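My first season on the pump track

When I moved to this town I had not been on a bicycle for fun since I was a teenager. I rode to work, I rode to the supermarket, and this was all. Then in January they opened the pump track in Flirkico Park, behind the swimming pool, and I passed it every day on my way home. For the first weeks I only stood at the fence and watched.

For the readers who do not know it, a pump track is a closed loop with small hills, which are called rollers, and high curved corners, which are called berms. The idea is that you do not pedal. You push the bike down with your arms and legs after each roller, and you pull yourself light before the next one. A good rider can go round many times like this. I could go to the second roller.

Ours is made of asphalt. The company Pavent built it, and the sign at the entrance says the surface is 907 square meters. I am glad it is not dirt. My cousin has a dirt track near his house and it is closed after every rain, while on ours you can ride again as soon as the water has run off. The one bad place is the bottom of the last berm, where a puddle stays and the leaves collect in it. Please bring a broom if you come early. There is usually one leaning on the fence but it disappears sometimes.

I started with my city bike, and I must advise you against this. The saddle was too high, the mudguards made a terrible noise and one of the children asked me very politely if I was lost. After that I went to Segers, the shop by the station, and bought a used dirt jump bike with 26-inch wheels. It has one gear and one brake. The brake was squeaking from the first day and it is squeaking still. I also bought knee pads from Iltex, which are warm in summer and slide down a little, but I have fallen on them more than I want to write here and my knees are fine.

On Friday evenings there is a free lesson for adults. It is given by Jolien De Graaf, who raced BMX when she was younger and who has a great deal of patience. In my first lesson she took away my pedaling completely. We had to stand level on the pedals and roll from the start platform, and when the bike stopped, we had to walk back. I walked a lot! What helped me finally was when she told me to look at the exit of the berm and leave my front wheel alone. I had been staring at that wheel for 4 weeks.

The first time I made a full loop without pedaling, it was almost dark and only one other person was there, a man fixing his chain, and he did not look up. I made the loop again to be sure. Since then my best is 2 loops and a half. The half is because of the long straight with the low rollers, where I always lose my speed. If somebody has good advice for low rollers, please write it in the comments. I have tried to go faster with my arms and it makes me only tired. 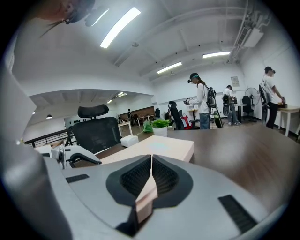
The start platform will get new paint before the next season, and the riders may propose a color. The children want black with flames. I would like something light, because at dusk it is difficult to see where the platform ends and the ramp begins. My proposal is a pale pink, near to the flat box on the wooden desk, and maybe also with those light speckles on the top, so that the tire marks do not show so much. Jolien says she will accept every color if the paint is not slippery. I will put the result on the blog when the painting is done, and until then I am practicing the low rollers.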